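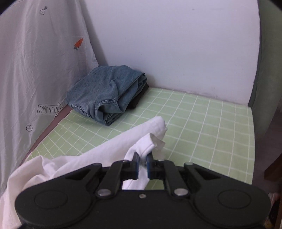
White T-shirt on the cutting mat, still in a twist.

I do my folding on a cutting mat now. It's the light green kind with the white grid that sewing people use, and mine came out of a craft drawer where it had been doing nothing since a quilting phase I'd rather not discuss. The grid gives you straight lines to fold against, and once you've folded a shirt along a line you won't want to go back to doing it on the bed!

White tees are where I start, mostly to get them over with. They come out of the dryer wrung up like a rope, and if you fold them that way the creases stay in until summer. So find a corner, any corner, and lift. Let the rest hang for a second, give it one good shake, and lay it down with the side seams running along the grid. Smooth from the middle out with the flat of your hand. Then sides in, sleeves back, bottom up to the neck, and once more if your drawer is shallow (mine is, it's an old Billard chest and the top drawer barely takes a rolled sock).

A few other things I've picked up along the way:

Keep the whole heap at the far end of the mat and pull one piece toward you at a time. I used to spread everything out first and it only meant I had two messes.

Look for the hem before you look for the neck. On a crumpled white shirt the neck hides, but a hem is a nice long line of stitching and you can follow it around with your fingers.

Never iron on a cutting mat. I know it's flat and it's right there – don't. They warp with heat, and a warped one won't lie down again. I lost a good one that way in December.

Wipe the mat before white things go on it. A damp cloth and a drop of dish soap will do, and let it dry all the way.
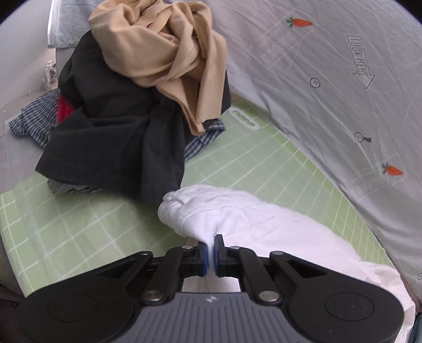
Alina Dinu wrote in to say she sorts by color first and folds the whites last, when her hands have warmed up to it and the pile is small enough not to nag at her. I tried it for a couple of loads. It does go faster at the end, but I kept leaving the whites for tomorrow, so I'm back to my way. Try both.

She also asked what I do with tees that have gone gray. An overnight soak with oxygen bleach, in the warmest water the label allows, and then a normal wash. If they're still dingy after that, cut them up – old cotton makes lovely window rags, and you've already got the mat out.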